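Unit 4: Planning and Budgeting for Handling Equipment
Course notes, April 2021
Tadhg Dolan

The running case for this unit is Gilmartin, a small packing room that wants a quote for automating sack closing. We use it because the job looks simple on paper and most first budgets for it come out too low.

4.1 Start with the task

Before you ask a supplier for a price, write down what the job asks of a pair of hands. For sack closing, the neck has to be gathered, held and tied. A woven sack with a liner inside changes shape whenever it is touched, so a gripper chosen for boxes tells you very little about cost.

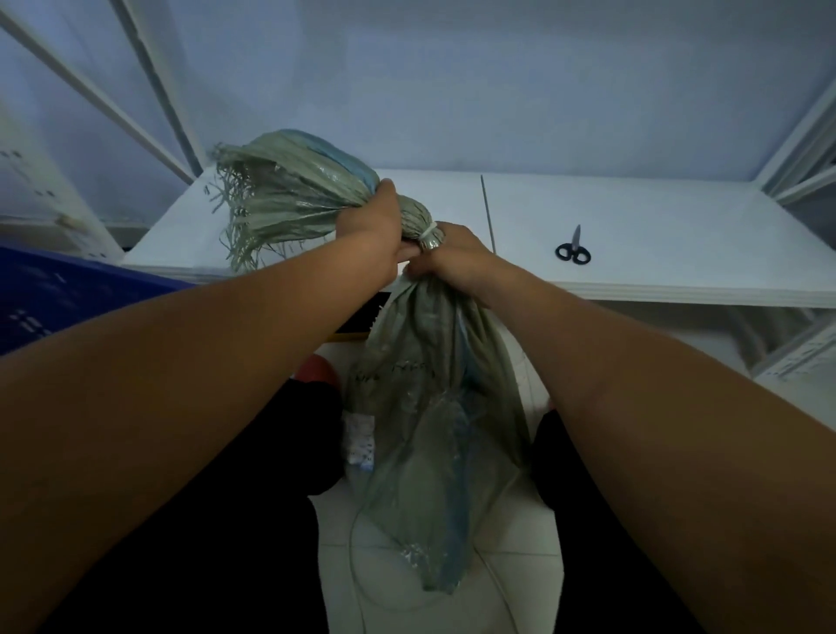
Your task sheet should also record which materials vary, how the sack is supported during tying, and what happens to a sack that fails inspection. Suppliers price what they are told. Anything left off the sheet comes back later as a change order.

4.2 Building the budget

List the costs under separate headings: arm, grippers, guarding, installation, training and spares. Students tend to put nearly all the money in the first line. In the Gilmartin case we compare two bids. Lirell offers one arm and a fixed clamp. Urier offers two arms and a longer setup period. The Lirell bid is cheaper to buy, but the clamp has to be changed for each sack size.

Allow 400 hours of staff time in the first year - testing, cleaning, retraining - and cost it at the full hourly rate.

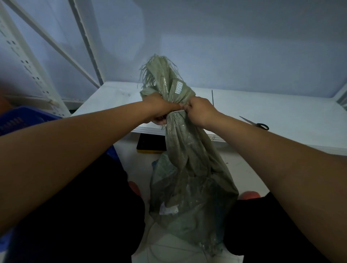 Ruairí Dolan objected in the March session that staff time should stay out of the equipment budget, as it is paid for whether the machine comes or not. The objection is fair for a yearly statement. For a purchase decision, keep the hours in, on a line of their own, so the two bids can be compared.

4.3 Trial period

Ask for a trial on your own sacks before signing. Nine weeks is the period used in the case. Agree in writing who pays for damaged stock, and keep the manual station set up until the trial ends.

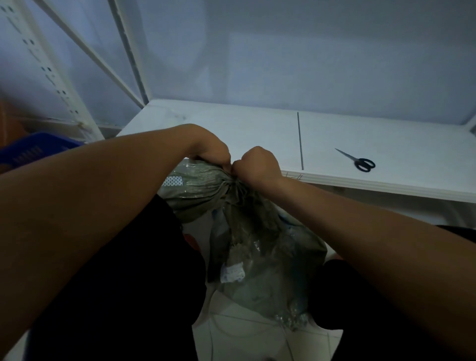
Figure 3. Holding the sack neck by hand, both hands at the knot.

For next time: read the Nurari tender and draft a task sheet of no more than two pages. Bring a printed copy.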